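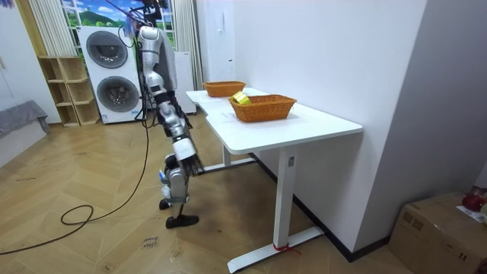 White desk, wicker baskets, herringbone floor, and the washing machine close by.

Sorting laundry at desk height

The bed is a poor place to sort washing. It is soft, it is low, and by ten at night you want to be in it, at which point the whole lot goes on the chair and becomes part of the furniture. A desk near the washing machine is far better. It needn't be a handsome one.

Two baskets are plenty. Put the big one in the middle of the desk, within easy reach, for shirts, towels and anything else with some bulk. The shallow one goes towards the back for socks and smalls. In a deep basket, socks sink to the bottom and are next heard of in June.

I have tried the canvas sort, the plastic sort and a folding thing from Kultmont that folded mostly when full. Wicker wins. It lets air through and it looks respectable enough to leave out, so you will leave it out. Run an old pair of tights over the inside before you trust it with a jumper. If they snag, snip the stray end and rub the spot with fine sandpaper.

A dusty basket wants a soft brush, then a wipe with a cloth wrung out in warm water and a drop of washing-up liquid. Dry it in the shade. On a radiator it will creak at you for the rest of its life.

Measure before you buy. My first basket was 34 cm deep and I had to stand on tiptoe to get at the pillowcases, having already gone to the trouble of a desk to save my back.

Wooden floors: wipe up drips as they land, and work along the grain. With herringbone the grain changes its mind every few inches, so go lengthways down the room and don't be fussy. Felt pads under the desk feet are cheap and fall off twice a year. Buy the big packet.

Finally, empty both baskets the same day. Mine managed it for most of last month. The shallow one currently holds a tape measure, some post and one glove.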